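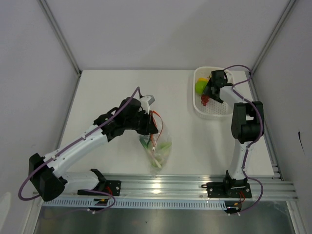

White tabletop against light grey walls.

Grey paint, light reflectance and the back room
6 January 2021

The back room has now been painted twice in one summer, and the second colour is staying. A few people asked for the details after I complained about the first one, so I have written them up.

The room is on the south side of the house in Brandton. It gets no direct sun for most of the year, and in winter the only natural light comes off the neighbour's rendered wall. The previous owners had it in a mid-brown with a cream ceiling. I put up with it until September, when I started using the room for work and found I had the ceiling light on at lunchtime.

The figure worth looking up before buying paint is the light reflectance value, or LRV. It is the percentage of visible light a painted surface sends back, weighted for how the eye responds, on a scale from zero to one hundred. Real paints don't reach either end. A strong commercial white is in the high eighties or low nineties, and most colours people call light grey are somewhere between the fifties and the seventies. The manufacturer will usually print the value on the back of the colour card or list it in the technical data sheet. If neither has it, ask at the tinting counter.

LRV matters more in a small room than in a large one. Light leaving the fitting hits a wall, loses a fraction, hits another wall, loses another fraction, and so on until it is all absorbed or has gone out the window. The losses compound. Dropping the walls from eighty to sixty doesn't cost a quarter of the light at the desk, as one might guess from the ratio, and it doesn't cost a fixed amount in every room either. It depends on how much of the desk's light arrives direct and how much arrives after bouncing. Under a bare downlight the walls hardly come into it. Under an uplight, or a fitting with an opal diffuser, they do a lot of the work.

My first attempt was a colour called Asteria. On the card it was a clean pale grey. On the wall, in south light, it was lilac. I had done one test patch, on the wall opposite the window, directly on top of the brown, and looked at it at night. All of that was wrong. A single coat over a dark base isn't opaque enough to judge, and a warm lamp hides a blue or violet undertone that daylight will find immediately.

Noura Najjar, who lives up the road and used to specify finishes for a living, came over and held a sheet of printer paper against the wall. The paper is close enough to neutral for the purpose, and next to it the lilac was not subtle. She also pointed out that the floor is a red-brown timber, and that light coming off the floor tints the bottom third of the wall whatever you paint it. A grey with violet in it picks that up badly. A grey with a little green or yellow in it is pulled back towards neutral.

The replacement is Vallness 2901, low sheen, bought from Sayegh in the main street. I had the test pot put onto two coats of white card, left them for a day, and moved them between walls morning, midday and evening. The green undertone shows slightly at midday if you go looking for it. By lamplight it reads as plain light grey.

Quantities, for anyone doing a similar room. Net wall area after taking out the door, the window and the built-in cupboard is 19 square metres. The walls got 2 coats over a tinted undercoat. Check the spread rate on the tin against the roller you are using, as a long nap on old plaster will use more than the stated figure. I bought four litres and have enough left for touch-ups. Boxing the tins (pouring them together into a bigger bucket and stirring before you start) is worth the mess if you have more than one, because tinting varies slightly from tin to tin and the change will land in the middle of a wall.

Sheen is a separate decision from colour and I think it gets less attention than it should. A glossier wall reflects more light in one direction, which reads as a bright patch near the window and does nothing for the far corner. It also shows every trowel mark. Flat paint scatters evenly but marks when you wipe it. Low sheen was the compromise. The ceiling is flat white and the skirtings are semi-gloss, both out of tins I already had.

For lighting I kept the existing fitting and changed the lamp to a neutral white with a high colour rendering index. The meter, a cheap one with no calibration certificate, now gives 674 lux in the middle of the desk with the blind down. I didn't take a proper reading with the brown walls, so I can't offer a before and after. I did take one in the lilac, but with the old lamp, so it isn't comparable and I have left it out.

The desk top is the other large surface in view while working, and it has the same issue. Mine is dark. A dark desk with white paper on it puts a hard contrast edge right where you are reading, and the eye keeps adjusting between the two. A matt white or pale top reduces that, and it also bounces light up onto the underside of shelves. The drawback is glare if the finish is glossy and the lamp is in front of you. I have a sample of a matt laminate on order and will decide when it gets here.

Still to do: the inside of the window reveal, which is brown and will probably go the same white as the ceiling. Light comes through there first, and a dark reveal takes a share of it before it reaches the room. The cupboard doors can wait. They need the hinges off, two of the screws are painted in, and I would rather do that when it is cooler.

If you have used 2901 on an outside wall or in a north-facing room, leave a comment with how it looks in the afternoon. The hallway is next and it faces the other way, so I expect the green will be more obvious there.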